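How to Fold and Store a Puffer Jacket (Without Buying Anything)

Posted 27 Sep 2025 in Closets & Laundry
By Nandi Steyn

Every spring the same advice comes around. Buy the vacuum bags, suck the air out, slide your winter coats under the bed like pancakes. I did it for two winters. The coats came out flat and stayed flat for weeks, and one of them never got its loft back across the shoulders. So I don't trust the bags, and I don't much trust the people who sell them.

I'm also not convinced by the "roll it into its own hood" trick that gets passed around. It works on thin travel jackets. On a thick one with a furry hood you end up wrestling a ball that springs open as soon as you put it down.

The method below is boring and takes a few minutes per jacket.

What you need

A bed, or a table big enough to lay the jacket out with the sleeves spread
A soft brush or a wide-tooth comb, if the hood has fur trim
A cotton bag or an old pillowcase
A shelf where nothing heavy will sit on top

You do not need cedar blocks, scented sachets or a folding board. I own a folding board. It's behind the dryer.

Before you fold

Check that the jacket is clean. Collars and cuffs hold skin oil, and a mark you can't see in February can turn yellow by the fall. Follow the care label, and don't believe anyone who tells you all puffers can go in the machine.

Check that it's dry all the way through. Pinch the padding in several places, especially under the arms and along the bottom hem. If you feel clumps, it needs more time. Some guides say overnight is enough after a wash. In my apartment it never has been, and I give it two full days.

Empty the pockets, including the inside one. Pallavi Dwivedi, who shares the laundry room with me, found a train pass in hers with the whole balance still on it.

Folding, step by step

1. Start by getting the jacket on the bed. It doesn't matter how it lands. Shake it once by the hem so the padding drops back into its rows, then look for the hood, which tells you which way is up.
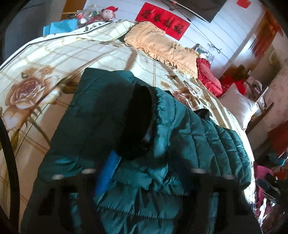
Before folding: dark teal puffer in a heap, black fur-trimmed hood near the middle.

2. Zip it closed, all the way. Skip this and the front panels slide apart at every fold. Leave any snaps open, they only pull at the fabric.

3. Turn it face down and smooth it from the center out with flat hands. Don't press hard. You want the big wrinkles gone, with the air left in.

4. Fold one sleeve straight across the back, then the other on top of it. Plenty of tutorials angle the sleeves down toward the hem. I tried both and the angled version was bulkier every time.

5. Deal with the hood. Brush the fur first, in the direction it grows, then lay the hood down over the back with the trim facing up. If the trim unzips or unbuttons, take it off and store it separately in paper.

6. Bring the bottom hem up to the base of the hood. One fold. A second fold is fine if your shelf is narrow, but then don't leave it that way for half a year.

7. Slide the whole thing into the pillowcase, hood end last. Tuck the open end under - no knot, no clip.

Where to put it

High shelf, dry room, nothing on top. I'd avoid the floor of a closet on an outside wall. Hanging is okay too if you have the space, though I'd want a wide hanger and I'd check the shoulders now and then.

Does it save space?

Some. Not as much as a vacuum bag, and I won't pretend otherwise. I get about 2 jackets to a shelf. If you have six coats and one closet, folding won't fix that.

Comments

Évan Pichon: I've used the bags for years with synthetic fill and it bounces back fine. Maybe yours were down?

Nandi Steyn: One down, one synthetic. The synthetic was the one that stayed flat. Could be the brand, I suppose.

Qiuyue Xia: Does step 5 work if the hood doesn't come off? Mine is sewn on.

Nandi Steyn: Yes, mine too. Just keep the fur on top of the pile.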